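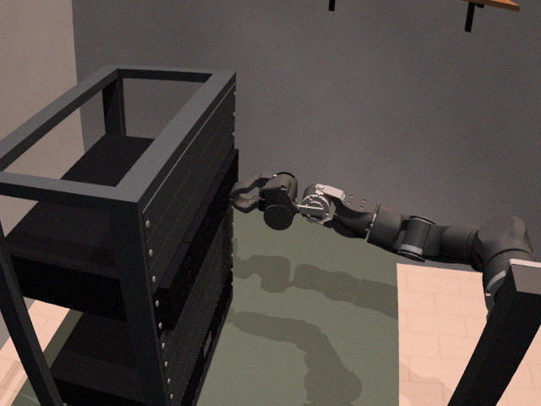

pellworm: Sorry, but I don't buy any of it. Flesdale have been saying "load tested" on the product page since March and I have yet to see a single line about who tested it or how the weight was spread. If you put 41 kilos in the middle of a shelf you get one answer and if you put it out near the posts you get another. They never say which.

Quoting hobnail_ted:
> Thinking of doing the whole garage in Flesdale metal racking. Black, four-post, bolt together. Anyone had it up for more than a year? The website makes it sound like it'll hold an engine block.

saltmarsh14: I've had mine up a good while, two bays along the back of the garage, and it's fine. Paint tins, a compressor, all the camping stuff. Nothing has sagged that I can see. I think people expect too much from the word "tested" and then get cross about it.

pellworm: Paint tins and camping stuff isn't much of a test though, is it? My bookcase would hold that.

saltmarsh14: Forty-odd tins of masonry paint isn't light. Try carrying them in from the car.

grout_expectations: I'd ask what the floor is like before I asked about the racking. Most of the wonky shelving I've been called out to look at was perfectly good shelving on a bad slab. Garage floors are laid to fall towards the door, so if you stand a tall unit on one and don't pack the feet you've got a lean before you've put anything on it. Then it gets loaded, the lean gets worse, and the shelving gets the blame.

hobnail_ted: Floor's not great. It was a carport until the previous lot bricked it in. There's a drop of 14 mm from the back wall to where I'd want the front feet.

grout_expectations: Then pack it with steel shims and fix the top to the wall. Don't use bits of slate, they crack.

quarterturn: Fixing to the wall is in the Flesdale instructions but it's on the back page in tiny print and the fixings aren't in the box. That annoyed me more than the price did. You'd think a couple of screws and plugs could be managed.

pellworm: Exactly my point. The rating on the front assumes you've done the bit on the back.

saltmarsh14: That's true of every make I've ever bought. Sutance is the same, and the Sutance one came with a shelf missing.

quarterturn: Sutance is at least honest about it. Their leaflet gives you a figure per shelf and a separate one for the whole bay, and the second is a lot lower than the first multiplied up. Flesdale only give the per shelf one. Make of that what you will.

damson_lane: Can I put in a word for wood? I built mine from 4 x 2 and sheet material and you could park on it -- and if I want a shelf moved I just move it. No keyhole slots, no bending tabs back with pliers, no skinned knuckles.

pellworm: How much did it cost you, including the time?

damson_lane: More than I told my wife.

hobnail_ted: I'd rather not build it. I know what I'm like, it'd be half done at Christmas. What about second-hand proper warehouse stuff? There's a place the other side of Ernent that clears units and has stacks of it.

grout_expectations: Good idea if you can see it first. Look along each upright for dents low down where a truck has caught it. If an upright has had a knock, leave it there however cheap it is. Also measure your ceiling. A mate's came home too tall for the garage and he had to cut the posts down.

quarterturn: Cutting the posts down is fine on the light stuff but check where the slots finish or your top shelf ends up with nothing to hook on to.

saltmarsh14: For what it's worth I think this is all a bit over the top for a domestic garage. He wants to get boxes off the floor. Flesdale will do that.

pellworm: He said engine block.

hobnail_ted: I said the website made it sound like an engine block! It's mostly boxes. There is a gearbox.

pellworm: There's always a gearbox. Bottom shelf, or better still on the floor on a bit of board.

nettlebed1291: Joining in because I did write to Flesdale and ask. Reply dated 2018-10-14, very polite, said the rating was for "an evenly distributed static load on a level surface" and that they couldn't send me the test report. I asked why not and got the same paragraph back with a different name at the bottom.

saltmarsh14: Evenly distributed and level is perfectly normal wording.

nettlebed1291: It is. I'd still like to see the report.

quarterturn: Has anybody tried the Nugroho ones? Same idea but with a bolted brace across the back. Dearer, and the reviews all read as if one person wrote them.

damson_lane: My neighbour has one. It wobbles less than his old one did, but the old one was held up by a freezer.

hobnail_ted: Right, going over to Ernent with a tape measure. If the uprights are bashed I'll think about the Nugroho. Not paying Flesdale money without the wall fixings in the box, pellworm has put me off.

pellworm: Post what they want for it. I bet it's not as cheap as you think once you've hired a van.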